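Illton Allotment Society, Tea Hut Sub-group
Minutes, Sun 5 September

Present: a quorum, once the rain started.

1. Minutes of the July meeting. Agreed, apart from the word "lively", which was struck out.

2. Biscuits. The Bondale shop has stopped doing the broken ones. Members to consider whether they can face whole ones. Carried over.

3. Urn. Still drips. A letter to Flunent has been answered with reference number 2783 and nothing else.

4. Tea. The shelf was turned out on to the table during the meeting. Agreed that single-serving packets live in the white tray, and that the tray gets a wipe first, there being stray leaves in it. 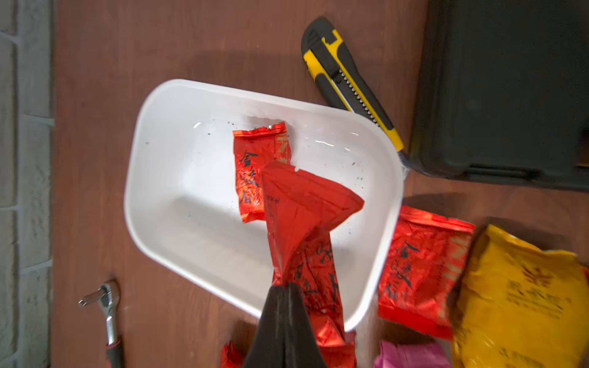

The red Jin Jun Mei to be kept together and offered to visitors before the builder's tea. Yellow and pink packets to be sorted next time by someone with their glasses. Opened packets to be used up or thrown out, and not folded over and put back. Two members wished their objection noted. It is noted.

5. Hut key. Now on the hook. Price per cup stays at 20p.

Meeting closed when the milk ran out.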